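From: Lamduan Onsri
To: gripper-data list
Subject: Re: [gripper-data] how do you start an episode?

Hello everyone, and a special hello to the new folks at Ruddock,

Sorry for the slow reply, I had this half written and then got pulled into moving our shelves. The question was a good one, so I'm quoting it again for those who skim (I do too):

> We've been collecting table-clearing examples with the hand-held
> gripper for 2 weeks now and the policy hesitates at the start of
> nearly every run. It hovers, closes on nothing, opens again. Our
> people begin recording with the fingers already near the cup or
> spoon. Should we be starting farther back? And do you keep the
> bits where nothing is being held?

Yes and yes! We had just the same hovering at Uralthorpe, and I spent far too long blaming the training settings before I sat down with a pot of tea and watched the first seconds of 40 episodes in a row. Every one of them began with the object right between the fingers. The poor thing had never been shown what to do when there was only table there.

So now we ask people to begin with the gripper open over a clear patch, wait for a slow breath, and only then go looking. It feels silly while you're doing it and everyone rushes it at first.
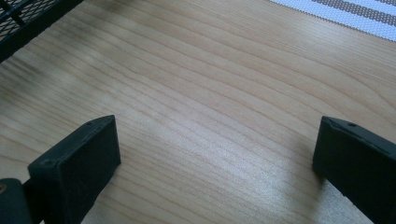

Uralthorpe, March 2023

Fingers wide, bare wood between them, and the other things on the table only just peeking in at the top corners, the black mesh on one side and the striped mat on the other. I like a start like this one very much. There is a good strong shine across the middle of the wood too, and I'd ask you to leave that sort of thing in. We used to pull the blinds for every session, and then the policy got muddled the first time it met a bright afternoon.

As for how many, we did 200 episodes with the slower start and mixed them in with the old ones. I didn't throw the old ones out, though Pidunska argued for it and may yet be right. The hovering got much better, except with spoons, which I'm still grumbling about.

A few smaller things while I'm here. Please wipe the finger pads between sessions, and check that both fingers open all the way before you press record. If someone starts over partway through, mark it as a restart in the notes column and keep the file. And do let different people hold the gripper! We had 7 people take turns in November and you can tell from the paths who is left-handed, which I found rather charming.

I've put our start-of-episode notes in the Skatamari folder, in the same place as the calibration sheet. They're a bit rambly, like their author, so write in the margins if anything is unclear. And if the Ruddock folks would share a handful of their cup episodes, I'd love to look through them.

Warmly,
Lamduan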